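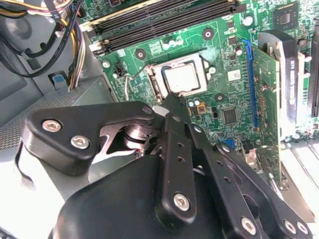

4. Teaching by hand and teaching from the desk

I came into this project thinking that the hard part of a demonstration was the motion. You grab the arm, or you grab the controller, you take the processor where it has to go, and the robot gets a nice example to copy. After a summer of doing it I think the motion is the easy part, and most of what I have to say in this section is about where the person's eyes are while they do it. Inside an open computer case there isn't much room to look. In Figure 3 the fingers are up against the lower edge of the socket frame, the processor is in the middle of the board, and the lever sticks out on the far side from the big expansion slot, and that view is pretty much what the remote operator had to work with. A person guiding the arm by hand could lean over and peek past the memory slots. Our remote people couldn't lean anywhere!

We compared two ways of showing the task. In the first, which I'll call hand teaching, the demonstrator holds the arm just behind the wrist and pushes it through the whole job with the motors slack. In the second, desk teaching, the same person sits in the next room with the Brumorico controller (a light little copy of the arm that you move around on a tabletop) and watches the wrist view on a monitor. Both recordings go into the same Mofokeng training code, with the same settings, and the learner is never told which kind it's getting.

4.1 What hand teaching does to the data

Hand teaching is quick to learn. Catinca Bratu had it in one afternoon, and I wasn't much slower. The trouble is that a person leaning on an arm pushes a lot harder than they think they do. When the chip caught on the edge of the socket, all of us just shoved a bit and wiggled, and the wiggle worked, and the recording shows a smooth path with a small wobble at the end. What it doesn't show is the feeling in the wrist that told us to wiggle. The learner copies the wobble and does it every time, whether the chip is caught or not.

I tried to fix this by slowing down, which made it worse — the slow demonstrations had long pauses in them where I was thinking, and the robot learned to stop above the board and think too. Xolani Kekana suggested we cut out the pauses afterward. We did, and it helped, although cutting them by a simple speed limit also trimmed the careful bits right before contact, so for the final set we marked the pauses by eye. Please don't make anyone on your team do that at night. I did, and I had to redo a whole batch in the morning.

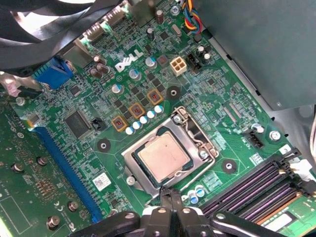
Rikley Papers on Robot Teaching, Vol. 36, p. 2548

4.2 What desk teaching does to the data

From the desk, you only know what the camera knows. That sounds like a handicap, and for the first week it felt like one. I kept coming in too low and too early, and the capacitors beside the socket got far more of my attention than the socket did. But a demonstration made through the wrist view has a lovely property: if I could do it from those pictures, then the information needed to do it was in those pictures. The learner isn't being asked to guess at something I saw over its shoulder.

The state of the lever is a good test of this. With the lever latched down, as in Figure 4, it lies close along the side of the socket as a thin silver strip, and from some angles I had real trouble telling whether it was down or nearly down. When I wasn't sure, I backed off and came around for a second look. Those second looks ended up in the data, and the policies trained on desk teaching do them as well. I was really happy the first time I saw that happen, because we never wrote a rule for it.

Desk teaching does cost time. It also costs patience, and my notes from the first week have a few words in them I won't reproduce. The controller has no force feedback, so the only sign of contact is that the picture stops changing while your hand keeps going. We put a cap on how hard the gripper could press, and I'd advise anyone repeating this to set the cap before the first session and leave it alone.

4.3 Where a demonstration starts

We argued about this one more than I expected. Our setup has a gray printed fixture plate with a nest for the processor, two raised rails that keep the chip sitting square, and Figure 5 shows the chip in it with the gripper waiting just below and the tower off to the right. Starting every recording from the nest makes the grasp very repeatable. I liked that a lot, having spent more time than I want to admit chasing bad grasps in an earlier version of the task.
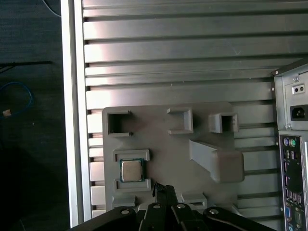 Sipho Coetzee didn't like it at all, and wrote in the margin of my draft that a neat start teaches a neat robot, that I'd be sorry the first time somebody set the chip down a little crooked, and that I ought to begin at least part of the recordings from a bad grasp on purpose. I pushed back for a while. Then we ran the trial, and he had a point: the policy trained only on clean starts had no idea what to do with a chip that sat at an angle in the fingers, and it carried the error all the way to the socket.

So the final set is mixed. It contains more than 30 recordings that begin in the middle of the job, with the grasp already a bit off, and the demonstrator's first duty is to notice. These were all made from the desk. We tried a few by hand, but when you're holding the arm yourself you correct the tilt without knowing you've done it — the fix is spread over the whole path and there's no moment in the recording you can point to and call the correction.
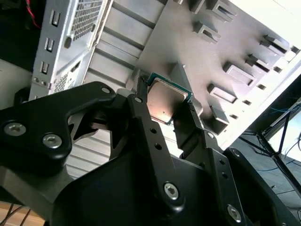 4.4 Correcting in midair

Letting people step in while the policy is running turned out to be my favorite part of the work. The robot does the job by itself, the operator watches with the controller in hand, and when something looks wrong they take over, fix it, and let go again. We save only the stretch where the person was in charge. The question is when to step in, and people differ a lot. In Figure 6 the chip is pinched at the fingertips and tilted, with the jaws closed on its left and right edges, and when I showed that view to the others, Montri Sangkhawat said he'd take over right away and Catinca said she'd let it run until the socket was in view. I'm with Montri, for what it's worth. A tilt is much easier to sort out with open space around the gripper than down among the slots and wires.

Still, early corrections have their own problem. If the person always steps in early, the learner never sees a late recovery, and then a chip that slips near the board leaves it with nothing to go on. We ended up asking each operator to stick with their own habit and mixing the results, and I'd like to try assigning the timing at random in the next round. Bheki Rampersad has already changed the Belton logger so that it stores the moment of takeover along with the operator's name, which we should have been doing from the start. The comparison by operator is in Section 5, together with the runs where we left the lever closed and waited to see whether the policy would notice.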